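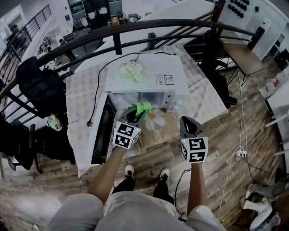 Microwave task, mezzanine table. Green item in the left gripper at the oven front, right gripper idle.

December, 4:20 pm

Notebook entry for the kitchen tasks half of the Skutemow project. Whoever reads this after me, the page before this one is about the drawer task and is wrong about the calibration order. I have put a line through it. Ignore the parts with the line and also the part in the margin.

Where we are: the course wants 2,000 usable demonstrations across the whole class by the end of term. Our team owns the microwave. We volunteered for the microwave in week one on the theory that it was a box with a door and how hard could a box with a door be. The team that got towel folding laughed at us, which should have been a clue.

Task as written on the sheet: door open, pick up the soft green thing, put it in the cavity, let go, close door. Left hand does the pick and place. Right hand does the door close and is otherwise supposed to stay out of the way.

What goes wrong, in the order it annoys me:

Soft object. It never has the same shape twice. Clamp it by the middle and both sides flop out and catch on the front edge of the oven. Clamp it by an end and it trails behind like a scarf. Best results today came from squashing it into a lump on the table first and then gripping the lump, but the sheet says no pre-shaping. I have written to the teaching staff to ask if squashing is pre-shaping. No answer yet.

Tracking. Position comes off the marker cubes, so the cubes need to stay in view. When I tip the left wrist down to get into the cavity, the cube tips too and the pose starts to jump. Amato (our tracking script, named by a previous class, reasons lost) fills short gaps without complaint. Past 6 frames it gives up and throws out the whole take. It does this at the end of processing, after you have gone to get a coffee feeling good about yourself.

Door. It swings to the left, and the left hand is the one going in. So the elbow has to come around the door, and if you are short in the arm you end up leaning. Leaning moves your head, and then your head is in everybody's data. We tried going in with the right hand for one batch. Smoother in every way, and the checker rejected all of it for wrong hand assignment. Batch kept in the folder called "nice but no."

Flowers. The fake flowers on top of the microwave stay. Also the placemat. The handout calls these "household variation" and asks each team to have some. I moved the flowers off for two takes to see if it changed anything and it changed nothing, apart from me having to put them back.

Numbers for the day: 20 takes recorded, 6 kept. Before anyone says anything, the drawer team's first day was worse and they had a drawer.

Things tried that helped:
Standing square to the table and not shuffling. Feet stay put from start to stop.
Counting one beat after release before pulling the fingers out. Otherwise they drag the green thing back out with them, very slowly, like a magic trick in reverse.
Parking the right gripper out past the table edge until the door close. Over the table it kept wandering into things, mostly the placemat.

Things tried that did not help:
Going faster.
Going slower.
A different person going faster.

Training note. Alter (the small policy, not the big one) ran overnight for 3,000 steps on last week's takes. On replay it approaches the oven very nicely and then stops short of the opening and waits, as if for an invitation. I think it learned this from us. We all hesitate there. Going to cut the pauses from the kept takes and see if it gets any braver. If not, we record new ones with a rule that you commit once the hand is past the placemat.

The Ulholm room is booked by another section tomorrow morning, so we are up here on the mezzanine again. Bring your own charger. Mind the cables on the right side, they are on the floor and they are staying there until someone finds the long tape.

To do:
Re-run calibration before the first take, in the correct order, see crossed-out page for the incorrect one.
Ask again about squashing.
Rename the files from take 11 onward, I had the task name as "microwve" and the checker is unforgiving.
Check whether the door close can start before the left hand is fully clear. The sheet says "after placement" and I intend to read that generously.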